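July 23, 2024

Chore list day again. Heloísa Moura wants a straight answer by August on whether Flaren can be trusted with "tidy-up" jobs, so I spent the morning on doors and boxes, the boring stuff. Clear plastic is still the thing I'd least like to hand over to a machine – you get the edge, the reflection of the edge, and whatever is behind it all at once.

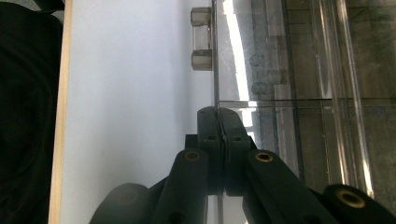 Fingertips at the clear panel's edge, hinge above.

My bet is that a person does this mostly by feel and barely looks. Flaren has no feel to speak of yet, so it'll be all eyes, and I don't love that! Set 13 demos as the target for the panel, then 7 more with the lights down (ask Nado if we can dim that side).

Next, storage boxes with lids.
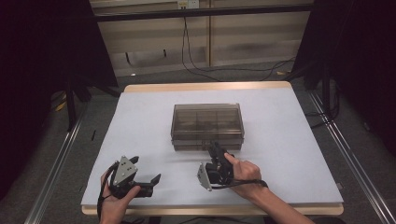 I'd put these a notch easier than the door, mainly since a box can be nudged and forgiven. Two hands help a lot too – one steadies, one works. Could it do 100 in a row without one of us stepping in? Not this summer, I'd say. Sales keeps asking, and I keep saying 5.

To do: retape the finger pads, send Fornance the lid sizes.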